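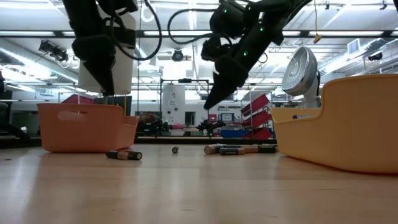 Perla wrote back before I'd even finished my coffee: the coroner chapter reads like two books glued together, and she wants the autopsy stuff up front. Fair. I had the same feeling at page 74 and talked myself out of it.

March 3, 2026. Review notebook, still on Purkmont (the memoir by the county death investigator, advance copy, no money changed hands). I'm 441 pages in, counting the notes, and I have so many sticky tabs in this thing that it won't close!

What works: the voice. He's funny without being mean about the dead, and the drowning case in October had me reading in the hallway with my coat on. What doesn't: the timeline. He jumps from his first year to his last and back again — twice in one chapter — and I had to draw myself a chart.

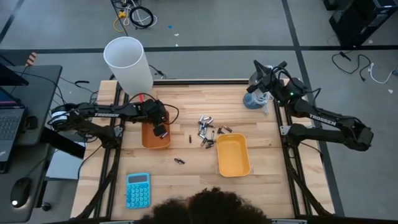 Photo: Ibsa Feyisa

Draft one of the review came out at 60 lines and most of it was plot. Cut it. Draft two opens with the phone call to the widow (her name's changed in the book, so I'm leaving it out completely). I think that's the right door in. Still need to check whether the quote on the inquest is the same in the finished copy, the publisher's note says not to quote from proofs without asking. Emailed Bromus, no answer yet.

Rating: stuck between three and four stars. I gave the Cortés book four and liked this one more, so that's a problem with my old rating, I guess.
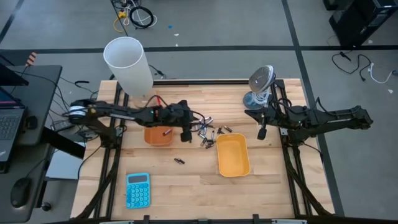
Faustino thinks I should drop the stars altogether and just say who would like it, and Villads agrees with him, so I'm outvoted for now. Leaving the line blank till I've reread chapter 23.

Also: return the Puvow paperback to Afonso, it's been on my shelf way too long.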